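Minutes, open day review, Zastness workshop, April

Present: Blažena Tichý (chair), Hnat Kuzmenko, Kvido Paulík, Vilém Murín, and me, Philomena Phelan, writing this up again. Apologies from the Daltitz people, who were stuck at their own place.

Started at 5, once Hnat found the key to the big room.

1. How the day went
Really well, I thought! We had 230 through the door, and Blažena said last year it was 44, so we were all pretty pleased with ourselves. Vilém felt the queue at the demo was too long and that people at the back couldn't see the screen. Fair point. He'd like two screens next time and I second that.

2. The Tundlow talk
Kvido gave it twice and lost his voice halfway through the second one. He wants it shorter. Blažena wants it shorter too, but with the part about grip force left in — the school groups asked about that more than anything. They went back and forth for a while and we agreed Kvido will send round a new outline.

3. The simulation demo
Hnat took us through the kitchen task again for Vilém, who was on the door all day and missed it. He stopped the run with the knife handle between the two black fingers, blade out of sight, and we talked about whether visitors understood they were looking at a simulation. I had one lady ask me where the kitchen was (I loved her). Hnat will put a label on the screen. Vilém liked the wood grain on the handle and said so more than once.

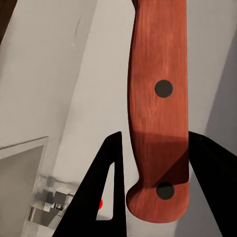 4. Jireš visit
They'd like to come over and see the same demo, with time for questions. Everyone happy with that. Blažena will write back and offer them a morning. Kvido asked if we could do lunch and there was a long silence, so I've put myself down for sandwiches.

5. Any other business
The visitor badges — please bring them back if you took a pile home. Hnat still needs a longer cable for the big screen and has the go-ahead to buy one.

Closed at 6:15. Next meeting same room, Blažena to send the date.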